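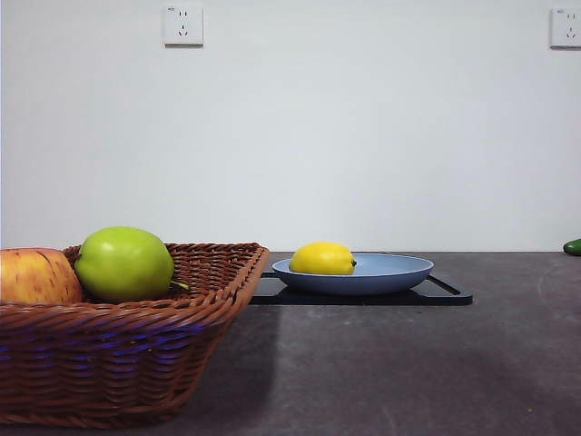 Grocer's 'local' fruit label leaves plenty of room to move

A supermarket chain's promise to put local produce "front and centre" in its stores has met a cool reception from growers, who say the new label could be stuck on almost anything with a stem.

Drerko, which runs stores across the state's south and east, launched its Grown Near Here label in August. Shelf tickets carrying a green roundel now sit above apples, pears, potatoes, pumpkins and a changing line-up of leafy veg. The company says shoppers asked for it. It has not released the survey in which they did the asking.

Nor has it published a distance. The label's rules, a two-page document sent to suppliers and seen by this masthead, say produce qualifies if it was "grown, packed or finished within the store's supply region". The supply region is not mapped. "Finished" is not defined, though it appears four times.

Uchenna Tijani, who grows apples on the family block outside Adeyemi, rang the supplier line to find out what it meant.

"I asked whether fruit trucked in from interstate and put through a packing shed down the road would count," Tijani said. "The bloke was very polite. He said it would be assessed on its merits. I said, what merits, it's an apple, it either grew here or it didn't."

Tijani has since been sent a second copy of the same two pages.

A spokesperson for Drerko, Maiara Queiroz, said the wording had been kept broad so smaller growers would not be shut out.

"Many of our suppliers share packing facilities, and we didn't want a family farm to miss out because its shed happens to be over a boundary," she said. "Customers can be confident that Grown Near Here means what it says."

Asked whether any product had been refused the label, Queiroz said the program was still in its early days. Asked again, she said she would take the question on notice. There had been no answer by 5 pm.

The price tickets are easier to read than the rules. At the Adeyemi store, labelled apples were dearer per kilo than loose apples of the same variety in the next bin along. The second bin had no origin information beyond the country. A staff member stacking both said they had come in on the same pallet, then thought about it and said she'd better not say.

Drerko said in a statement that labelled and unlabelled lines "may differ in grade, size and handling" and that it did not comment on individual stores.

Growers have heard this sort of thing before. The Ploltlow scheme, which ran out of the old railway goods shed and was backed by council money, signed up 37 orchards and market gardens and offered them a shared logo, a website and a launch with scones. Members paid a joining fee. Two years later the website was selling phone covers and the logo survived only on a water tank beside the highway.

Nnamdi Adebisi was one of the 37. He still has a box of the stickers.

"It was decent people running it and it didn't sell one extra pear," he said. "Everyone likes local. You put a clipboard in front of someone and they'll tell you they buy nothing else. Then you watch what goes in the trolley."

He has nonetheless applied for the Drerko label. There is no joining fee, but suppliers agree to a rebate on labelled lines, taken out of the payment for each delivery to cover what the rules call promotional support. Adebisi would not give the size of his rebate, which he said was in the confidential part of the contract. He said it was more than he used to pay for the stickers.

Queiroz confirmed a rebate existed and described it as modest and standard across the industry. She declined to say whether the higher shelf price was passed back to growers in any form.

The chain has leaned on one figure in its advertising: 1526 tonnes of produce sold under the label since launch. It is an impressive number that is hard to do much with. Drerko would not say what it sold from the same farms in the same period a year earlier, before the roundel went up. Without that, there is no way to tell whether stores are buying more from nearby growers or have put a new ticket on what they were already buying.

Onyekachi Akinola, an agricultural economist who has advised several grower co-operatives, thinks it is mostly the ticket.

"If you were shifting your buying in a serious way you'd see it in contracts, in cold storage, in people planting," Akinola said. "I talk to nurseries. They aren't run off their feet with orders for young trees. What I'm seeing is a marketing spend."

She said labels of this kind could help growers when three things were written down: a boundary, who checks it, and what happens to a supplier or a store caught fudging it. The Drerko rules cover none of them. Checks are to be made "periodically", by the company.

Akinola is no fan of the distance test either, which she thinks shoppers read too much into. Apples picked in autumn and sold in spring have spent months in controlled storage wherever they were grown, and the power bill for the coolroom can outweigh a fair stretch of freight.

"People picture somebody walking in from the orchard with a basket," she said. "Good luck to them. It's a nice picture. It doesn't tell you how old the fruit is."

The label says nothing about picking dates.

One retailer has gone the other way, on a much smaller scale. Clono, the greengrocer in Adeyemi's main street, has written the name of the farm and the picking month on a chalkboard over each line for as long as its owner, Thảo Cù, has had the lease. When the fruit comes from interstate, the board says so.

"I've got mandarins up there now that came a very long way and I've put that on the board and they're selling fine," Cù said. "It takes me ten minutes with the chalk."

Cù was reluctant to be held up as a model. She buys from whoever has good fruit at the right price, she said, and in a bad season that is often not the farm over the hill. Some customers complain when they see the interstate names. A couple have told her they will go to the supermarket, where it is all local.

The council, which might be expected to have a view, has been careful. In a written response it welcomed "any initiative that celebrates our growers" and noted that labelling was a matter for other levels of government. It confirmed it had let Drerko hang Grown Near Here banners from light poles in the main street, including the two outside Clono, and that the usual fee had been waived on community grounds.

A petition calling for the supply region to be mapped and published had 2130 signatures when it was handed to the chain's regional office. Tijani, who helped collect them outside the Adeyemi store until asked to move to the footpath, said it was received by a person at the front desk who was not sure whom to give it to.

Queiroz said the company valued the feedback. The rules will be reviewed after the label has been running for a full year, she said, and growers will be consulted through an online form. The form is not yet available.

Tijani will keep supplying in the meantime. The only other buyer big enough to take the whole crop closed its local depot, and fruit does not wait for a review. The farm's apples carry the roundel in the Adeyemi store and, according to a delivery docket, in another Drerko store five hours' drive to the north.

"So I'm near here, and I'm near there too," Tijani said. "I'd love to see that map."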